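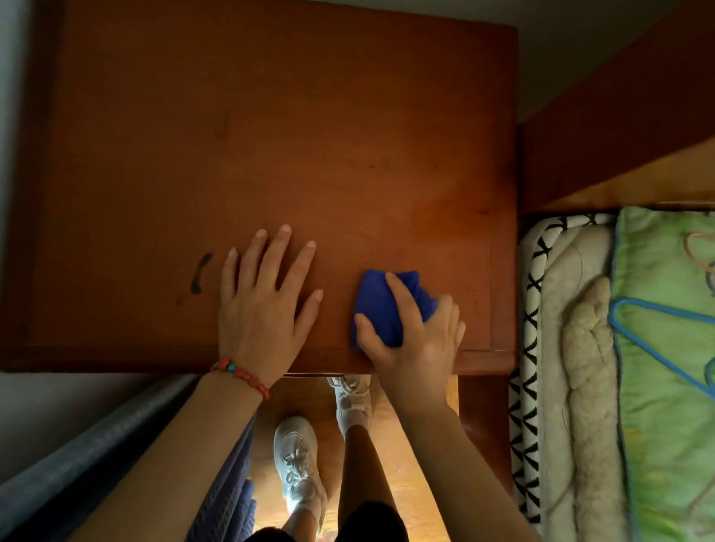
Paid holiday is priced into a wage. Cleaning time is not, and this explains most of what is wrong with how short-let cleaning is contracted. I have kept the accounts for a small letting agency, Altari, for long enough to have seen three pricing models come and go. All of them paid by the room.

A room rate assumes that rooms are alike. They differ mainly in the amount of edge they contain: skirting, rails, tracks, the gap behind a headboard. Flat surfaces are quick and predictable. Edges are slow, and the time they need depends on the last guest, the weather and how near the building stands to a road. A contract that ignores edges moves the cost of them to the cleaner, who either works unpaid or leaves them. 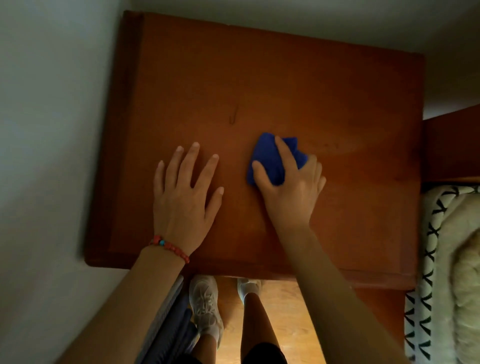 Flat work: a folded cloth on a wooden tabletop.

When Lelta, one of our larger clients, complained in April about dust in its units, the proposed remedy was an inspection form with 37 items. Farhad Karimi, who schedules the visits, pointed out that the form added 6 minutes to each one and that the rate had not changed. The form was adopted anyway. Complaints fell for a month and then returned to their former level, by which time most of the boxes were being ticked in the stairwell.

I don't blame the cleaners for that. A checklist records what a client wants. It does not buy the minutes needed to supply it, and 2 visits at the old rate will still produce 2 visits' worth of work.

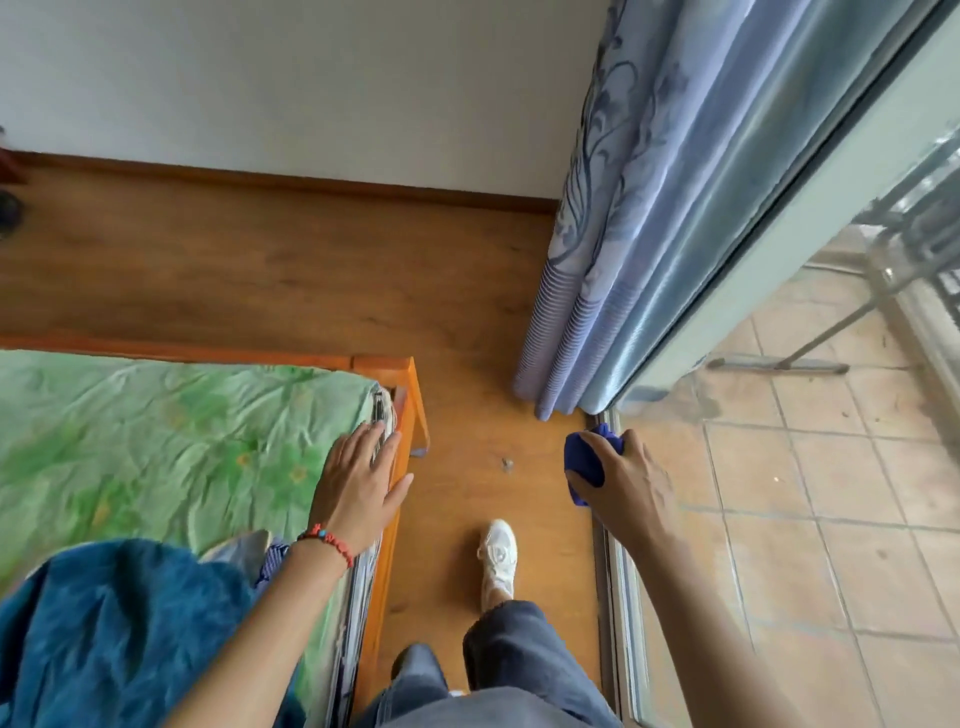
Edge work: the bottom track of a sliding glass door, beside a bed.

The alternative is hourly pay with an agreed range for each unit, reviewed twice a year. Clients object that hourly pay rewards slowness. Some of it will – the range exists to limit this, and a slow hour can at least be seen on an invoice. A skipped door track cannot. Azimi moved its units to this arrangement and its bill rose. It has also stopped sending us photographs of windowsills.

I would apply the same terms to every contract at renewal, starting with the ground-floor units, where the door tracks are worst.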